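**Re: [grastside-hall] Lights and the sheeting before the winter work**

Hello all, replies to Paavo's points below, plus what I got out of Goossens when I rang them.

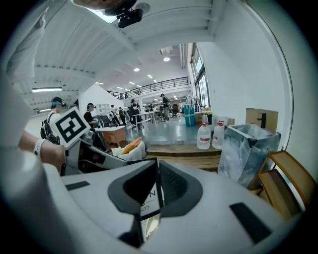

The ceiling lights are the main job and I'd like to get them settled first. Goossens will quote for the high bay and the lower section separately, so we can do one without the other. In the high bay they would have to work from a lift, with the floor clear underneath. The lower section can be done from a tower. If you look at the left-hand side, the long tube on the lower ceiling is lit, and so is the shorter one beneath it, and the sheeting hangs in folds just above them. They want that sheeting tied back or taken down before they start, and they won't do it themselves.

Paavo wrote:

> I don't think we should replace everything at once. The round fittings were serviced in April and I have had no complaints about them from anyone working in the middle of the hall. What I do hear about is the benches under the lower ceiling, where people say they are standing in their own shadow by four o'clock.
>
> Also, can someone tell me who put the sheeting up and if it is still needed? I thought it was there for the painting, and the painting is finished. If it is keeping the draught off somebody, fine, but then let's fix it properly.
>
> Last thing, the walkway. Gil-soo has asked about storing flat boxes along the railing. I would say no, but I'd like to hear other views.
>
> Paavo Lappalainen

On the round fittings, agreed, leave them. I've asked Goossens to take them out of the quote. I have left the small ones in for now as a separate line, as Everaldo says two of the drivers buzz. He is going to mark which ones on the plan.

On the benches, the cheapest thing is to move them. If they came out towards the window wall they would have daylight from the tall windows for most of the day. The snag is the white pipes down that wall. We need to keep the valves clear, so nothing can go closer than a metre. Audrey-Anne has the floor plan and will try it on paper before anybody lifts anything. The trunking sockets would have to be extended too, and I don't have a price for that.

On the sheeting, it did go up for the painting. Clolberg lent it to us and it is theirs, so please don't cut it. Their reference is 844 if you speak to them. I'll ask if they want it back or if we can hold on to it until the lights are finished. There's a roll of Nakarell tape in the cupboard by the side door if it needs tying back in the meantime. Use that and not the brown parcel tape, which takes the paint off.

On the walkway, I'm with Paavo. It has to be clear from end to end for the ventilation people, who need to carry filters along it. Boxes leaning on the railing will also end up on someone's head sooner or later. Gil-soo, there is room under the stairs if you can manage with shelves 54 cm deep. Let me know and I'll clear it.

Could I have answers on these by the end of the month:

- benches moved, or left where they are with new tubes
- any objection to the sheeting coming down
- who can be in at 5 pm to let Goossens measure up

I can do the last one if need be, but I don't have a key to the meter cupboard, so I'd need to borrow one.

Femke Jansen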